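Reading time: 2 minutes

The gripper that kept its grip

Husetti's warehouse robot had passed its tests by the time it reached the loading bay in February. It had done 700 picks in simulation and, according to the sales sheet, dropped nothing. On its first Friday it took hold of a glazed lamp base, lost track of it, and went on closing until the base broke. The arm then carried on to the drop-off point with nothing worth delivering and logged the job as complete.

Kári Juhl, who was on shift, pressed the stop button. By his account the arm took 2 seconds to come to rest. "I'd been told it would stop dead," he says. "Somebody had been told that, anyway, and they told me."

There were no injuries, and Husetti would like that to be the end of it. The company's first statement spoke of an "unexpected object". A lamp base, in a warehouse that sells lamps. The second statement blamed a sensor supplied by Itico, which replied that the sensor had reported a fault 13 times that morning and that Husetti's software had been set to ignore short faults.

Both of these things can be true. I suspect they are.

The software was trained by Prokopenko almost wholly on computer-made scenes, in which odd shapes are put near a pair of simulated fingers and the program learns what to do with them. It's cheap, it's quick, and breakages cost nothing. The firm is proud of how strange its objects are, and some of them are very strange.

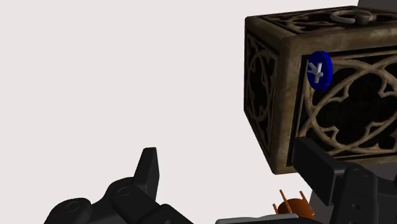
Why didn't all that practice catch the fault?

The practice never included a sensor that dropped out halfway through a grip. Prokopenko varied the shapes, the colours and the backgrounds, but the simulated fingers always knew how hard they were pressing.

That is a dull explanation and I find it more worrying than an exciting one. An ornate box is hard to look at. A signal that goes missing for 300 milliseconds is easy to imagine, and anyone who has worked near a conveyor has met one. Prokopenko says dropouts have now been added to the training. It wouldn't say how many, or whether anyone outside the firm has checked the results.

Traveo, which insures the site, has asked for the stopping time to be measured on the real arm with a real load. Husetti has agreed, though it hasn't named a date. Meanwhile the robot is back at work at reduced speed behind a taller fence, and the lamp bases are being packed by hand.

Juhl still works the same bay. He has asked for a second stop button on the far side of the fence and is waiting to hear.

Contact the magazine | Copyright, all rights reserved | Back to top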